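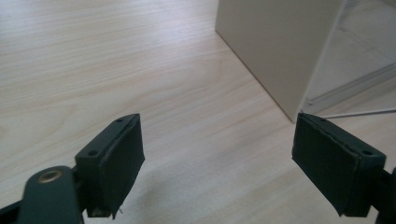
Figure 1. Gripper finger with its dark pad and, lower down, a brass-colored eyelet.

4. How Readers Talk About the Name

We come now to the part of the study we enjoyed most, and the part friends and relatives kept asking us about over dinner: what readers do when a famous couple tells the world what they have called the baby. The earlier sections dealt with the announcements themselves, their wording and their timing. In this one we turn to the comments underneath, which are messier, funnier and a good deal kinder than we had been led to expect.

4.1 Material

The announcements come from Fullside, an entertainment site that keeps a running page of celebrity births and leaves its comment section open for as long as anyone cares to write in it. We took 104 announcements in which a first name was given, and from the threads below them we drew 1022 comments that mentioned the name in any way at all, even if only to spell it wrong. All threads were saved on 9/12/22, and anything written later is outside our material. Comments were stored and sorted in Kimaro, with user names removed before either of us began reading. We left the spelling alone, and the many rows of little hearts too, as they often told us how a sentence was meant when the words by themselves could have gone either way.

For comparison we also read 100 comments from Zimilard, a parenting forum where ordinary mothers and fathers post the names they are thinking of. It is a much smaller set and we lean on it lightly.

4.2 Sorting the comments

We used the Levanov scheme, which sorts remarks on names by what the writer is doing: praising, teasing, worrying, correcting or telling a story. The scheme was made for office small talk, so we had some doubts about carrying it over, but it traveled surprisingly well. The only change we made was to split "worrying" in 2, with one group for worry about the child ("they'll be spelling that out for life") and another for worry about fashion ("this will sound so dated"). Where a comment did several things at once, as the long ones nearly always do, we went by whatever came first.

Storytelling turned out to be the group we had underestimated. A reader sees that an actress has given her daughter an old-fashioned flower name, and out comes a great-aunt with the same name, the farm she lived on, the pies she baked and the cousin who was named after her and hated it until she turned thirty. The famous baby has dropped out of view by the second line. We found these comments lovely to read and very hard to shorten, and we suspect that they are a large part of why people come back to the threads - the star opens the door, so to speak, and then everybody talks about their own family.

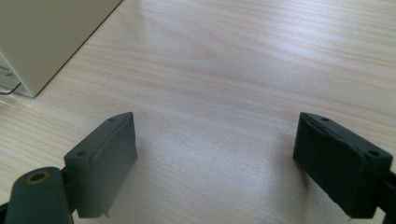 Teasing comments tend to gather at the top of a thread and give it a tone, and a quick reader might well stop there and decide that the whole conversation is unkind. Reading further down changes the impression, though it does so slowly and never in one clean turn. We came to think of a thread as something like the grain in the pale tabletop shown here, where the fine lines mostly share one diagonal direction and yet curve and ripple in places, with faint cream bands next to warmer ones. The broad glare across the upper middle is a fair likeness too, for one very bright joke can wash out the quieter remarks next to it, and we had to remind ourselves more than once to go back and read those properly.

4.3 Names handed down

Names taken from a parent or grandparent drew the longest replies. Readers seemed to feel that they had a say in the matter, having often been through it themselves, and they wrote at length about juniors, middle names used as peace offerings, and the mother-in-law who was promised something in May and then heard a different name at the hospital. On Zimilard the same subject came up in a more practical spirit, with a lot of advice about nicknames and what to do when there are already three people at the table who answer to the same call. The Fullside readers gave advice as well, of course, even though the baby in question already had a name and the parents were hardly likely to be reading. We return to these replies in the next section, together with the threads on twins.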